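トップ > Drerura 手持ちグリッパー収集ガイド > 第4章 両手タスクの準備 > 4.3 アクセサリーの片付け

シェア 25 コメント 3

4.3 アクセサリーの片付け（両手・布の上）

4.2のスプーンとお皿がすんなりできた人、ようこそ次の章へ。私はこのタスクがいちばん好きで、いちばん苦労しました。ネックレスって、つまんだ瞬間に形が変わるんですよね。しかも布の上だと、指先と一緒にシーツまで持ち上がってくる。硬い机で集めたデータだけで学習させた方策は、ここで見事に迷子になりました。なので、この節では布の上での集め方だけに絞って書きます。

やることは単純で、シーツの上に散らしたアクセサリーを、両手の手持ちグリッパーで一つずつ箱に入れる。それを繰り返して記録します。目標は一つの部屋につき300エピソード。Nirksideの部屋、Abu Hammourの部屋、とそれぞれ集めて、あとでまとめて学習に回します。

4.3.1 用意するもの

・左右のグリッパー（充電済み、時刻合わせ済み。やり方は2.5を見てください）
・指先パッドの予備
・アクセサリー。ビーズのブレスレット、真珠風のネックレス、細いチェーン、小さいピアスや指輪を混ぜる
・ふたのない箱、または引き出し型の箱
・ベッドシーツ。柄があるものと無地のもの
・粘着クリーナー（コロコロ）
・失くしもの確認用の一覧表

注意：思い出の品や高価なものは使わないでください。ブラシ状のパッドは柔らかいですが、細い鎖を強く引けば切れます。私は自分の安いチェーンを一本だめにしました。泣いてはいません。

4.3.2 場所を作る

1. ベッドかマットレスの上にシーツを広げます。ピンと張らなくて大丈夫。自然なしわは残してください。ホテルみたいに整えると、そのあと普通の家で動かなくなります。

2. 箱は自分から見て奥、両手を伸ばして楽に届くところに置きます。箱の縁で手首が当たるようなら、少しだけ手前へ。

3. 背景になる布やクッション、枕は片付けません。柄物どうしが並んで目がちかちかするくらいの部屋も、遠慮なく使ってください。エピソードの途中で動かすのだけはなしです。

4. 照明をつけ、カーテンは閉めるか開けるか、どちらかに決めます。夕方をまたぐと明るさがじわじわ変わるので、私は午後4時を過ぎたら一度切って、新しいセッションとして録り直しています。

メモ：寝室で録るときは、家の人の写真や郵便物が写り込まないか、先に両方のカメラ画面で見ておいてください。録り終わってからぼかすのは本当に面倒です！

4.3.3 グリッパーを合わせる

1. 指を全開にして一秒、全閉にして一秒。これを左右とも三回。開き具合の校正はこの動きから自動で拾われます。

2. パッドに糸くずがついていたら取ります。シーツの上だと毛羽がすぐたまって、小さいピアスが滑ります。12エピソードごとに一度コロコロを当てるのが私のペースです。

3. カメラ画面で、指先が下から中央に向かって見えているか確認します。左右で傾きが違ったら、マウントのねじを緩めて直し、校正を最初からやり直します（ここを省いて一日分を捨てたのは私です）。

4. ケーブルを使う場合は、手首の外側に逃がします。シーツの上を引きずると、アクセサリーまで一緒に動いてしまいます。

注意：校正のあとでマウントに触ったら、その時点で校正は無効と思ってください。「ちょっとだけ」も同じです。

4.3.4 置き方を変える

ここが研究としてはいちばん大事なところです。同じ置き方ばかりだと、方策は場所を覚えるだけになります。Villnessで最初に集めた分がまさにそれで、ネックレスを手のひら一つ分ずらしたら、元の場所の空気を上手につまんでくれました。見ていて切なかった……。

1. アクセサリーを片手に集めて、低いところからふわっと落とします。きれいに並べ直さないこと。

2. 次のどれかを毎回混ぜます。
 a. 鎖が軽く絡んでいる
 b. ピアスが鎖のすぐそばにある
 c. ネックレスがしわの谷に沿っている
 d. 箱の中に先に何か入っている

3. 箱の向きを少しずつ変えます。引き出し型なら、取っ手が手前を向く回と横を向く回を両方録ってください。

4. シーツは25エピソードごとに替えるか、裏返すか、向きを回します。

メモ：きつい結び目ができたら、録画を止めて手でほどいてください。ほどく動きは別タスク（4.7）で集めています。このデータに混ぜると、片付けの途中で急に鎖をいじり始める子が育ちます。

4.3.5 一回分を録る

1. 両手を構えて、指を軽く開いた状態で静止。左のグリッパーのボタンを押して録画開始です。

2. 一呼吸おいてから、近いものに手を伸ばします。順番は自由。ただし、迷って空中でうろうろしないように、押す前に最初の一つだけ決めておくと楽です。

3. ネックレスやブレスレットは、真ん中より端に近いところをつまみます。閉じる前に指先でシーツを軽く押さえ、珠だけが間に入ったのを見てから閉じる。シーツまで挟んだら、開いてやり直して構いません。やり直しの動きは消さないで！　失敗から戻るところが入っているデータのほうが、あとで実機がねばってくれます。

4. 長いものは、片方で持ち上げて、もう片方で垂れた端を支えます。箱の上まで来たら、垂れた側から先に下ろします。

5. ピアスや指輪は、指先の先端だけでつまみます。深く挟むとカメラから見えなくなって、取れたのか取れていないのか、人間にもわかりません。

6. 全部入ったら両手を最初の構えに戻し、もう一度ボタン。録画終了です。

7. すぐに成功か失敗かを記録します。箱の外に一つでも残っていたら失敗、縁に引っかかっているのも失敗。甘くつけたくなる気持ちはよくわかります。

注意：途中でアクセサリーがベッドから落ちたら、拾わずに録画を止めて「落下」と記録します。素手が入ると、そこから先の動きが学習に使えません。

4.3.6 うまくいかないとき

シーツばかりつまんでしまう
閉じる角度が寝すぎています。手首を起こして、真上に近い向きから入れてみてください。それでもだめなら、指の開きを狭めてから近づけます。最初から全開で行くと、広い範囲の布を集めてしまうんです。

珠が滑って一つずつ逃げる
パッドの毛羽を疑います。掃除しても同じなら交換。ブラシ状の突起が寝てきたら替えどきです。

軌跡が飛ぶ
無地のシーツと無地の壁の組み合わせで起こりがちです。カメラの手がかりが足りないので、柄物のクッションでも毛布でも、何か視野に入るように置いてください。私が派手な寝具を推しているのは趣味だけではありません（趣味も入っています）。

左右の時刻がずれる
セッションの最初と最後に、両方の指をカメラの前で同時に閉じる動作を入れてください。書き出しのときに、そこを目印に合わせ直せます。

片方の手が暇そう
小さいものばかりの配置だと、利き手だけで終わってしまいます。長いものを必ず一つは入れて、最初に触る手を交互にします。それでも偏ったら、反対の手から始めるセッションを一つ足してください。

4.3.7 学習に回してみて

三つの部屋の分を合わせた800エピソードで学習させたところ、机の上だけのデータで育てた版とは手つきがずいぶん違いました。布に触れてから閉じる、という間が出てくるんです。逆にまだ弱いのが、ピアスが鎖の輪の中に入り込んでいる配置。鎖のほうを先に持ち上げて、ピアスをどこかへ飛ばします。いまはこの配置を多めに足しているところで、10月に次の版を出すつもりです。

評価するときは、収集に使った部屋と使っていない部屋を分けて数えてください。合わせて一つの成功率にすると、何が効いたのか読めなくなります。配置は毎回写真に撮っておき、比べる方策どうしで同じものを使います。手で並べ直すので完全に同じにはなりませんが、画面に前の写真を薄く重ねるとだいぶ近づきます。

4.3.8 片付け

1. 一覧表と照らして、アクセサリーが全部あるか確認します。
2. シーツは畳む前に持ち上げて、しわの間を見ます。振るのはそのあと。
3. 両方のグリッパーからデータを移し、最初と最後のエピソードを一本ずつ再生します。
4. 再生できたのを見届けてから、本体側を消去します。

続きは4.4「引き出しを開けてから入れる」です。4.3のデータが揃っていなくても始められますが、小物のつまみ方に慣れてからのほうが肩がこりません。

コメント（3）

Florêncio Garcia
先に端をつまむやり方、試しました。ブレスレットは楽になりましたが、真珠のほうは端を持つと長く垂れて、箱の手前に引っかかります。もう片方の手はどの高さで待てばいいですか？

　筆者
　箱の縁より少し上です！　私は箱の真上で待たせず、手前側に寄せています。垂れた端を迎えにいく感じで。説明が足りなかったので、4.3.5に足しますね。

まめ大福
コロコロの話、助かりました。パッドが悪いと思って新品を二組も注文するところでした。うちのシーツが毛だらけなだけだった。

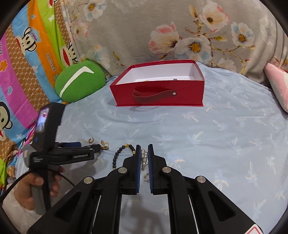

図4-3　両手での収集。椰子柄のシーツの上に散らしたアクセサリーと、奥に置いた引き出し型の赤い箱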